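Home | Talks | Slides | Contact

Notes for my bit, Paltthorpe, November 29, 2023

Hello everyone! I'm the one who asked for the money, so blame me. Natsumi Kawaguchi did the sums with me (she's far better with a spreadsheet) and she'll take the scary questions at the end.

Start with the laundry job. Our mistake in September was pricing the robot and forgetting everything else – spare fingers, cables, a decent basket, the washer itself. The quote from Morikawa looked lovely until we added 24 months of servicing.

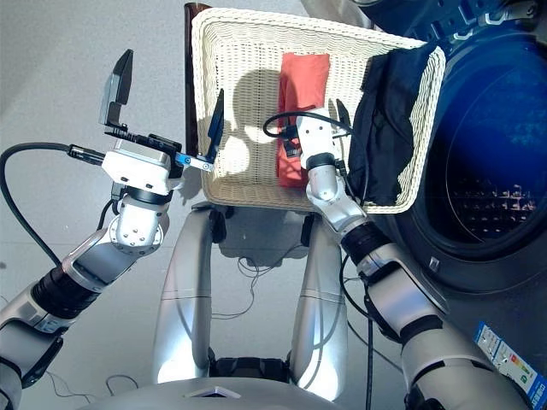
Laundry task: both grippers at the basket, washing machine on the right.

Pause, let them look. Then talk cables! I budgeted £81 for cables and clips, which was daft. We've put in £300 now and I'd still like a bit more. Grippers next: ask Bokis and Puseck for the price of a replacement finger before you ask for the price of an arm. Puseck quoted £737 for a full spares kit, and I went a bit pale.

Mention floor space if there's time. Skip the leasing slide if we're running over, Natsumi has it as a handout anyway.

We use cookies to improve your visit. Accept | Manage settings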